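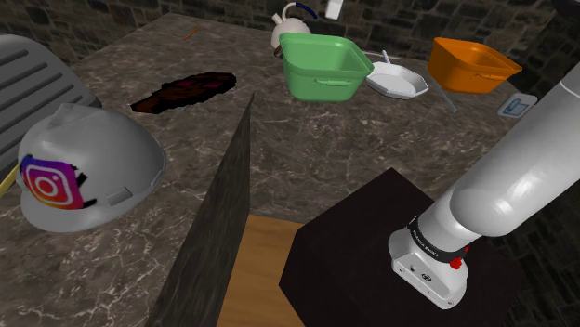

Grollham Robotics Club, Manipulation Subteam

Rekby Kitchen Set: data card and README

Maintainer: Aravind Salian
Status: in use for the September build period, contents may still change

Summary

Rekby Kitchen Set is a set of simulated tabletop manipulation episodes made by the members of the subteam. It covers one task family: moving loose items between a marble counter and open containers with a pedestal-mounted arm. All episodes were driven by student operators in simulation. No hardware data is included.

The set is small. It was built so that new members could train and compare simple policies on one machine before asking for time on the shared server. It should be treated as coursework data.

Contents

100 episodes in total, divided by layout. A layout fixes the room, the counter position and the pedestal position. Items are drawn again from the pool at the start of each episode and dropped onto the counter from a small height, so they may land on their sides or overlap. There are 5 layouts. Layout 4 is held out for testing and must not be used for training or for choosing checkpoints.

The item pool has 47 entries. It mixes kitchen goods (kettle, bowls, shallow dishes, bottles, fruit) with things that have no business on a counter, such as a hard hat. The odd items are there on purpose. Earlier policies learned to reach for anything that was not gray, and a wider pool made that failure easier to measure.

Containers are open plastic tubs and bowls. A tub may start anywhere on the counter, including close to the arm, where it can fill a large part of the view.

Folder layout

episodes/ one folder per episode, numbered from zero
layouts/ one file per room layout
items/ meshes and mass settings for the pool
splits/ train and test lists, plain text
tools/ the replay and check scripts

Each episode folder holds the rendered views, joint positions, gripper state, the item list with start poses, and a one-line instruction typed by the operator. Instructions were not edited for spelling. Expect "bowl" and "dish" to be used for the same item by different operators.

Rendering

Views come from more than one camera position. Some look down at the counter, others look across the room.

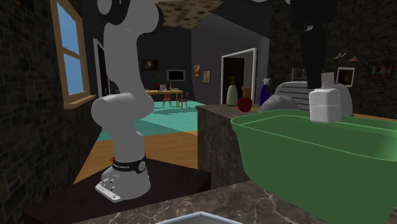
Room dressing (wall pictures, furniture, doorways) has no collision shapes and is not listed in the item files. Anything on a counter does have a collision shape, even when it is out of reach. A policy that knocks over a bottle far from the target is scored as having disturbed it.

Replay

Run tools/replay with an episode number. The script loads the layout, places the items from the stored start poses and steps through the recorded joint positions. Contact is solved again at replay time, so the final item positions can differ slightly from the recorded ones. Use the stored poses for scoring.

Run tools/check before you commit a new episode. It rejects episodes with missing views, empty instructions or joint values out of range.

Known problems

Items with thin handles sometimes sink into the counter for a few steps after the drop. Clolten, the grasp planner we use as a baseline, returns no grasp for them in that state.

Flat items are hard to pick and are underrepresented among the successful episodes.

The success label is set by the operator by hand. Two people did most of the labeling and they did not agree on whether an item resting on the rim of a tub counts as inside. The test split was relabeled with the rule that it does not. The train split was left alone.

Use

Club members may use the set for projects and the spring report. Ask Aravind before passing it outside the club, as some meshes came from packs with their own terms. Those terms are in items/TERMS.

Changes go through a branch and one reviewer. Do not rename episode folders; the split lists point to them by number.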